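4 Installing and Leveling the Lutel Bench Scale

Revision 2 of this section, issued 23/07/2020, replaces all earlier leveling instructions. It applies to Lutel bench scales with a serial number of 2,974 or higher. Owners of older units should follow the leaflet supplied in the accessory pouch, as the foot threads and the level indicator are different.

4.1 Choosing a location

A scale reads correctly only if the surface under it stays flat and does not move. Before unpacking the weighing pan, check the following.

1. Press down firmly on each corner of the bench in turn. If the bench rocks, correct it at the bench legs. Do not use the scale feet to make up for a loose bench.

2. Keep the scale away from open windows, fans, heating vents and direct sunlight. Moving air on the pan will cause the last digit to drift.

3. Leave a clear space of 20 cm on all sides of the housing. The load cell vents are on the underside and must not be covered by cloth, foam or rubber matting.

4. Do not place the scale on the same bench as a compressor, mixer or printer.

NOTE: A table made of ribbed or slotted metal gives poor support to the small feet of the scale, as a foot may settle into a groove. Place a rigid, flat board across the ribs and set the scale on the board. The board must be larger than the footprint of the scale and must lie flat without bowing. A decorative finish has no effect on the reading, but feet slide more easily on a glossy surface. Fit the rubber foot caps in this case.
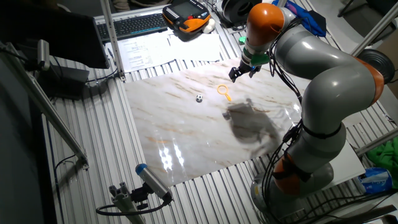
4.2 Fitting the feet and pan

1. Turn the housing upside down on a soft cloth. Do not rest any weight on the center post.

2. Thread the four feet into the corner sockets by hand until they stop. Then back each one out by two full turns. This leaves room for adjustment in both directions.

3. If foot caps are used, push them on now. All four must be fitted, or none.

4. Remove the red transport screw from beside the center post. Keep it in the accessory pouch. The screw must be refitted whenever the scale is shipped.

5. Turn the housing upright and lower the pan onto the center post. The pan should drop into place under its own weight. Do not strike it.

CAUTION: Never switch on the scale with the transport screw in place. The load cell may be damaged, and this damage is not covered by the warranty.

4.3 Leveling

The level indicator is a round bubble at the rear left of the housing. View it from directly overhead.

1. Turn the two front feet until the bubble is centered from left to right.

2. Turn the two rear feet together, by equal amounts, until the bubble is centered from front to back.

3. Press lightly on opposite corners of the housing. If it rocks, extend the raised foot until it touches, then repeat steps 1 and 2.

4. Tighten the lock nuts against the housing with the flat wrench. Hold each foot still while doing so.

5. Check the bubble again. Tightening the nuts often shifts it slightly.

Repeat the leveling procedure each time the scale is moved, including moves along the same bench.

4.4 Warm-up and zero

1. Connect the power adapter and press ON. The display shows all segments, then the software version.

2. Leave the scale switched on with an empty pan for 66 minutes. Readings taken earlier may be displayed but should not be recorded.

3. Press ZERO. The display must return to 0.0 and hold.

4. If the display does not hold, check for drafts and make sure that the power cord is not touching the pan.

5. Proceed to Section 5, Calibration.

NOTE: If error code E2 appears during warm-up, the pan is not seated or the transport screw is still fitted. Switch off, correct the fault and start again from step 1.

Service questions should be sent to Hirvonen Technical Support, attention Wulan Rahman. Include the serial number and the software version shown at start-up.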